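Teaching a Two-Handed Tidying Task with Hand-Held Grippers
Final report, project group Clanine

1. Purpose

The project examined whether a household task can be taught to a two-armed robot by a person holding a pair of grippers, without the robot being present. The task selected was the clearing of kitchen utensils from a table into an open-topped holder. One hand steadies the holder and the other picks up and places each utensil.

2. Method

Demonstrations were given by Fung-ping Ko and Yee-man Tseng in private homes. Each demonstrator held one gripper in each hand, with a camera mounted on the tool. Jana Buschmann prepared the written instructions, and King-fai Tai was responsible for checking and trimming the recordings.

A demonstration began with the utensils laid out on the table and ended when the last of them stood in the holder. Demonstrators were asked to work at an even pace and to keep the fingertips in view. If a utensil fell to the floor, the recording was discarded. If it was merely dropped on the table, the recording was kept, as the group wished the robot to see how a failed grasp is put right.

The group collected 199 complete demonstrations, containing 2,559 separate grasps.

3. Observations

Slim handles lying flat on cloth proved the most difficult to grasp. The fingertips tended to press into the fabric and draw it along, and both demonstrators came to approach such handles at a lower angle. Ladles were easier to lift but often turned in the grip before they reached the holder.

Patterned tablecloths were kept in the collection. Yu-ting Wei had proposed a plain cover for every table – the supervisor advised against it, and the group accepted this advice.

4. Limits of the work

Training on the department's own arms had started by February but was not complete when this report was submitted. No success rate is therefore given. All demonstrations were made by two right-handed students, and the holder was always steadied with the left gripper.
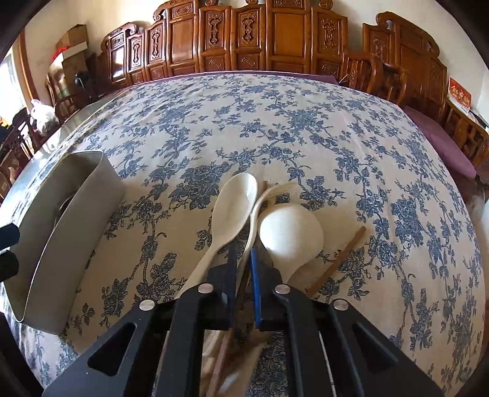 Department of Mechatronics – Student Projects in Robot Learning

The recordings are kept by the department and may be consulted on written request. Students who wish to continue the work should speak to Yu-ting Wei before submitting a proposal.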